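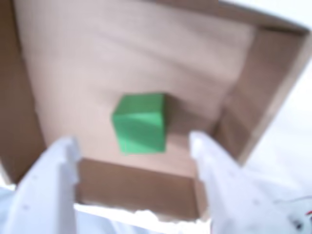
The green cube in its box, as the wrist camera saw it.

"Put it back a little to the left," Hanna said.

Junpei reached into the cardboard box and nudged the cube with one knuckle. "There?"

"Your left or the robot's left?"

"We have got to stop doing this," he said, and moved it the other way.

It was past ten in the evening and the windows at Dronmont had gone dark, and Hanna Bondarchuk had never been so happy to look at a green block. She had the wrist camera up on the big monitor. Two white fingers came in from the bottom, huge and blurry, like somebody about to pinch your nose. Between them sat the cube.

The white fingers were the Pletwood set. The black ones, the Clekosell set, lay on the bench on a paper towel with their screws in a coffee lid. They had finished their 400 tries that afternoon, and they had done well. Very well! They had dropped the cube 12 times, and Vitalii Zinchenko, who had picked them out of a catalog and loved them like a pair of good boots, had gone home whistling.

"Ready," said Junpei.

She hit the key. The arm dipped, the fingers slid down on both sides of the cube and closed, and up it came. The arm carried it across the box and set it down with a small tap.

"Oh, that's pretty," Junpei said. "Did you see it turn the cube straight?"

She had seen it. The cube had been sitting a bit crooked and the flat white tips had squared it up on the way in, as if they were tidying a shelf. The black fingers never did that. They grabbed the thing however it lay and hung on.

"Again," she said. "Make it really crooked."

He made it really crooked. The fingers came down, one tip touched a corner, the cube swung around to meet the other, and Junpei yelled so loud that Illia Didenko came in from the hallway with his coat half on.

"Is something on fire?"

"Watch this," they both said.

So Illia watched. He watched it in the middle of the box, and near the right wall, and then he took his coat off and asked for the corner, where the black fingers had bumped the cardboard every time and Vitalii had called it an unfair test. Junpei pushed the cube into the corner. The arm went down slowly. One finger scraped along the wall with a noise like a zipper, stopped, and slipped in behind the cube through a gap Hanna would have sworn was too small for it.

It closed. It lifted.

"Huh," said Illia, and pulled up a stool.

They ran it until the pizza was cold and the log on her laptop said 2,725, counting every pick since the arm was first bolted down in May. Hanna's eyes hurt. She had tape on three fingers and a page of notes that got harder to read toward the bottom, where she had written "corner!!" and underlined it twice.

"Vitalii's going to want a rematch," Illia said.

"Good. I want one too. With something round."

Junpei was already going through the drawers. He came back with a tangerine from his own lunch bag, held it over the box, and looked at her.

"One try," he said. "Before we go home."

She moved the cube out of the way and put her hand on the key.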